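Site visit: Skarometti handling room, November 19, 2022

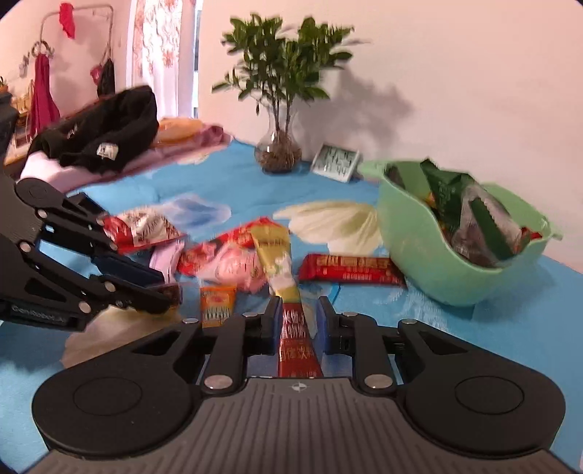 Hand-held grippers at the snack-sorting station. Blue finger pads on the stick pack.

Huw Gethin and I went to price two-handed gripper sets for the Flimora packing line. Quotes from Leemans and Godex were already in hand.

Wrapped snacks are a fair trial of our mix: stick packs, flat bars, crinkled bags. Printed film and clear wrap both need to be in the acceptance test.

Leemans quotes $1,733 per set, spare pads extra at $15 a pair. Godex is dearer but includes pads and a $300 calibration visit. Freight is excluded from both.

Recommendation: two sets on trial, pads budgeted as a consumable, purchase deferred to August.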